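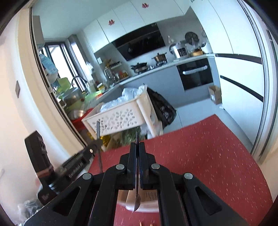
Ronaldo Cavalcanti won the individual time trial from Jurska to Jalano by six seconds and took the overall lead of the race with two stages left.

The Benen rider was second at every intermediate check and first only at the finish. Sebastião Trindade of Ojeda, who had led the general classification since the opening road stage, finished second on the day and drops to second overall, four seconds behind.

Fulgencio Quintana was third, 31 seconds down on Cavalcanti. Chidubem Iyamu, the pre-race pick of several team directors for this stage, finished fifth after a mechanical problem on the lower part of the climb.

The course measured 40 kilometers. The first section followed the valley road out of Jurska, mostly flat with a slight drag into the wind, before the route turned off at the bridge and began climbing. The finish line was at the Jalano pass, at an elevation of 1811 meters. The gradient was uneven, with the hardest ramps in the first third of the climb and a false flat before the last rise.

Riders left the ramp at two-minute intervals in reverse order of the standings. The early starters had a light tailwind in the valley, but it swung to the west before noon and the later riders had it against them as far as the bridge. The best valley time of the morning was not beaten by anyone in the top ten overall.

The main technical question was whether to change bikes. The rules permitted one change, with a marked zone just after the turnoff. Trindade stopped there and switched from a full time trial setup to a standard road bike with clip-on bars. His change was clean, but he had to restart on a rising road and lost speed before he was back in rhythm.

Cavalcanti stayed on the same bike throughout. He had a rear disc and a shallow front wheel, with a smaller chainring than most of his rivals had chosen. The gearing cost him on the valley section, where he was 19 seconds slower than Trindade. He had cut that to 11 by the second check, just above the change zone, and to three by the last check before the false flat.

"We gave up time at the bottom and we knew how much," said Kátia Falcão, sporting director at Benen. "The plan was to be inside 20 seconds at the bridge. He was, so there was no reason to alter anything after that."

Falcão said the decision on the bike was made after a test on the climb in August. The team ran both setups on the lower slopes and found that the lighter bike was faster, but that the gain was smaller than the time needed to stop and get going again. She declined to give the figures from the test.

Trindade said he had no complaint about the change itself. He started the climb too hard, he said, and paid for it after the village, where he had to shift down earlier than he had in training.

"On the false flat I should have been in the big gear," he said. "I tried it twice and came back off it. Six seconds is one corner, but I didn't lose it in a corner."

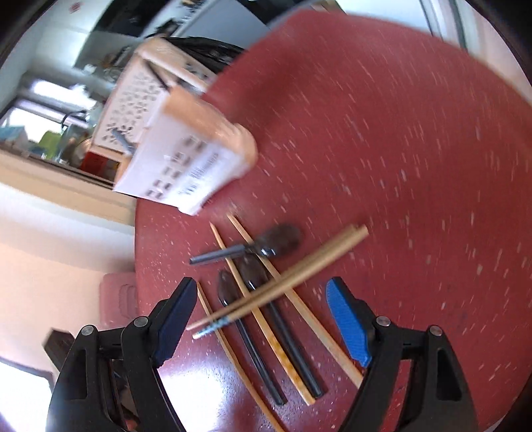
Quintana's ride was the most even of the leading group. He was fourth at the first check and third at the other two, and he was the only rider in the top five to record a faster second half of the climb than first half. He moves up from seventh to fourth overall.

Iyamu had a dropped chain on the first steep ramp. He got it back on without dismounting, but came nearly to a halt, and his team car was too far behind to be of use. He was 22 seconds slower than Quintana between the first two checks and slightly faster than him from there to the line. He stays third overall, 48 seconds behind Cavalcanti.

The race jury issued two time penalties. Both were for riders who took shelter behind another competitor after being caught on the valley road. Neither penalty affected the top 20 on the stage. A third case, concerning the position of a team car in the change zone, was closed with a warning.

One rider did not start, and two finished outside the time limit. The limit had been set at 30 percent of the winning time, wider than on the flat stages, to allow for the climb.

Timing at the second check was out for a short period in the morning after a sensor fault. Hand times were used for six riders and confirmed later from the backup system. All of them had started well before the leading group, and the order at the finish was not affected.

The next stage is a loop of the lower valley with two categorized climbs, the second of them well short of the finish. Time bonuses will be available at one intermediate sprint and at the line. With four seconds between the top two, Ojeda is expected to contest both, and Trindade is the quicker of the two in a small group. Falcão said Benen would ride at the front from the start and would be content for an early break to take the bonuses.

The final stage goes back over the Jalano pass from the opposite side before a descent into Jurska.

Stage result: 1. Cavalcanti (Benen); 2. Trindade (Ojeda), at 6 seconds; 3. Quintana, at 31 seconds.

General classification: 1. Cavalcanti; 2. Trindade, at 4 seconds; 3. Iyamu, at 48 seconds.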